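Small Wooden Stands: Frequently Asked Questions

Welcome to the Lumbridge tabletop stands page! These are the questions that land in our inbox most often, from people building their first little A-frame to people who have been at it for years and just want to know what glue we like. We keep adding to it, so check back.

What is an A-frame stand, exactly?

Two flat legs that meet at the top and spread at the bottom, and that's pretty much it. People use them for postcards, place cards, small paintings, phone rests, seed packets on a windowsill. I love them because you can get one done in an evening and have something on the table before bedtime.

Do I need a workshop?

Nope! A kitchen table is fine. You want a flat, pale surface so small parts show up, decent light from one side, and somewhere to put the pieces you aren't working on. I use an old white shelf board laid over the dining table — it wipes clean and I can slide the whole thing off at dinner.

What wood should I start with?

Basswood or birch. Both cut cleanly and neither one is fussy about sanding. Pine works too, but the soft stripes dent if you squeeze it hard in a clamp, so pad the jaws. The Grandis pattern uses legs 148 mm long, and the taller Prolari uses 247 mm. If you're new, do the Grandis first. The Prolari is gorgeous but it twists if your holes are even slightly off.

How do I get the holes to line up?

Tape both legs together, mark once, drill through both at the same time. Leave the tape on until you've sanded the edges. If you've already drilled them separately and they're off by a hair, open one of them up with a round file and go slowly. Don't force the dowel. It will split the leg right along the grain and you'll say something rude.

Where do the loose pieces go while I work?

In a tray! This is my favorite part, so forgive me for going on. A shallow tray with grooves or slots holds thin parts in order, and a clear one lets you see what's still in there from any angle. Keep it on the side of your stronger hand with the long side running away from you, and take the pieces out over the tray so a dropped one lands where it belongs.
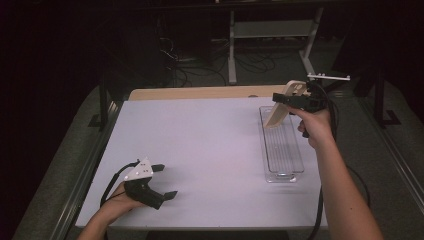
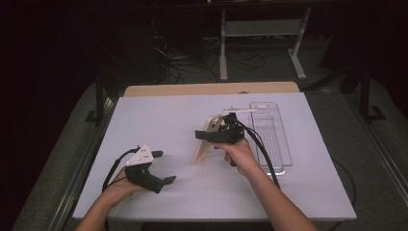 A clear tray and pale wood on a white surface.

Przemysław Walczak wrote in to say that he keeps his tray on the left even though he's right-handed, as his right hand is always busy with the leg and he hates reaching across it. He also lines his with a strip of felt when he's storing finished pieces, but takes it out for the build because sawdust gets into it and never leaves. He has made 65 of the Grandis, so I'm inclined to listen! Try both sides and see which you like.

How wide should the legs spread?

Start with a spread a little over half the leg length, then load it up and give the table a nudge. If it rocks front to back, go wider. If it slides down and flattens out, go narrower or add a cross stick.

What's the cross stick for?

It keeps the legs from creeping apart under weight. A thin straight stick is plenty for a postcard. For anything heavier, use a dowel and glue both ends. You can leave it off completely on the Grandis if you're only holding paper.

Glue or no glue?

Dry fit first, every time. Stand it up, look at it from the front and from the side, take it apart again and then glue. I leave mine overnight. Wieczorek is the one pattern meant to stay unglued so it folds flat, and for that one you want the dowel snug in one leg and a touch looser in the other.

My stand wobbles. Is it ruined?

Almost never. Put it on a surface you know is flat and press each foot down in turn. Usually one foot is long. Lay a sheet of fine sandpaper on the table, grit up, and rub the stand back and forth over it a few strokes, then check again. Go easy — it's very easy to chase a wobble until you've got a much shorter stand.

Should I finish the wood?

Up to you. I like it bare. A thin coat of wax brings the color up nicely, and paint is great fun with kids. Finish the legs before you put them together, and keep it out of the holes or your dowels won't go in.

Can I sell stands made from your patterns?

Yes, go for it! Small batches at markets and fairs are fine. Please don't resell the pattern sheets themselves.

Where do I find the pattern sheets?

Type 3423 in the search box on the patterns page and all three come up together. Print at full size, with "fit to page" switched off, and measure the check line with a ruler before you cut anything.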